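# Email marketing analyst, Promau (contract, remote)
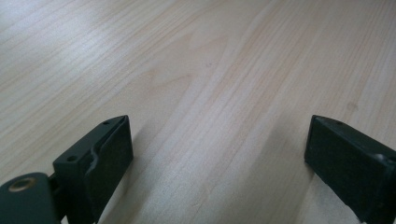 **Does the role include writing the emails?**
The copy is written by the content team. The analyst sets up the tests, sends them and reports on the results.

Promau makes Drososa, an invoicing program for small trades businesses. The mailing list has 2,000 subscribers and most of them have never opened a trial. We need someone to work out which sign-up forms bring in paying customers – and which we should retire.

## Work

- Tag every sign-up source in Pretano, our mailing tool
- Split the welcome series into two versions and run both for 28 days
- Remove inactive addresses in batches of 200
- Write a short report at the end of each test

## Requirements

- Two years in email or lifecycle marketing
- Working SQL; our customer data sits in Majali
- Knowledge of Australian spam law

The contract is for five months, starting in April, at three days a week. Hours are flexible, but we favour applicants who can overlap with Brisbane mornings.

Send a résumé and one past test report, with client names removed, through the Promau careers page. Applications opened 7 Feb 2021.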